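4 min read

The town of Catterall has 2,984 people, and in July it had one heated argument, over toast. The diner on the main street had begun charging extra for it. Breakfast still came with eggs and potatoes, but the bread had quietly moved to its own line on the menu, and customers took it the way other towns take a highway bypass.

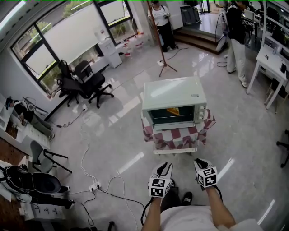
Free toast was never free, of course. It was folded into the price of the eggs, where it couldn't upset anyone. Jadwiga Szczepańska, who ran a lunch counter in Porkstead for 16 years, calls it the cheapest goodwill in the business. At home most of us are less grand about it: a mint-green toaster oven on a checkered tablecloth, three white knobs down the side, and you're the staff. Go out for breakfast, though, and we expect two slices, cut corner to corner, as a sort of civil right.

Szczepańska tried charging once. She lasted one morning, then put the toast back and raised the price of coffee. The complaints stopped — coffee drinkers, she says, are too tired to do arithmetic.
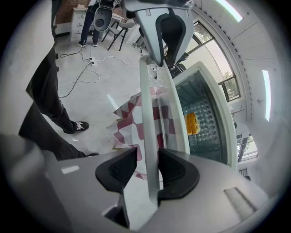

So is the diner in Catterall making money on toast?

It sells less of it than before, and the owner won't say how much less. He has since put jam on the menu as a separate item, and at 90 cents a packet it's already being discussed at the barbershop.

3 comments · 16 shares
Contact us | © Honden Magazine | Back to top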